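Chapter 2
Where Food Waits

A refrigerator is a cupboard with opinions about temperature. Most households consult it daily and understand it about as well as they understand their taxes. 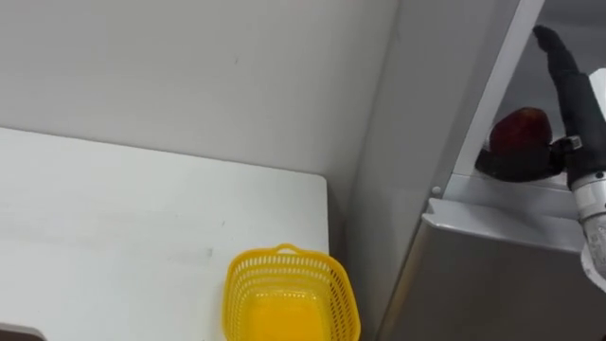 This chapter follows fruit from the shopping basket to the shelf, a trip that Hrnčiar's survey of 456 kitchens found was often put off until evening.

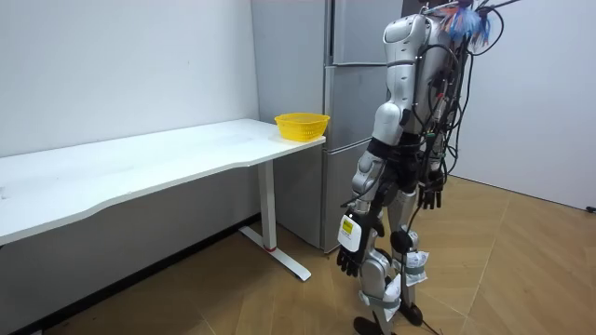 Distance matters more than storage manuals admit. The Willine study timed unpacking in 161 homes and blamed the long walk for a good deal of soft fruit. A basket set on the corner of the table nearest the refrigerator saves most of the steps – and most of the excuses.
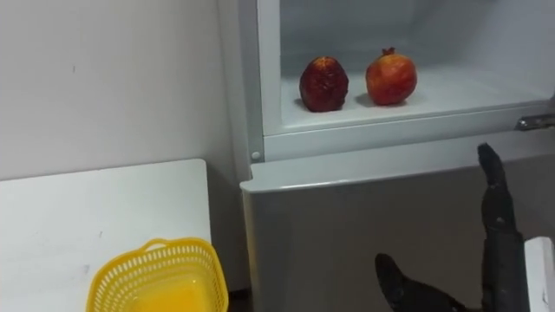

Spacing comes next. Fruit needs a little room, and we return to crowding in the Premby exercises.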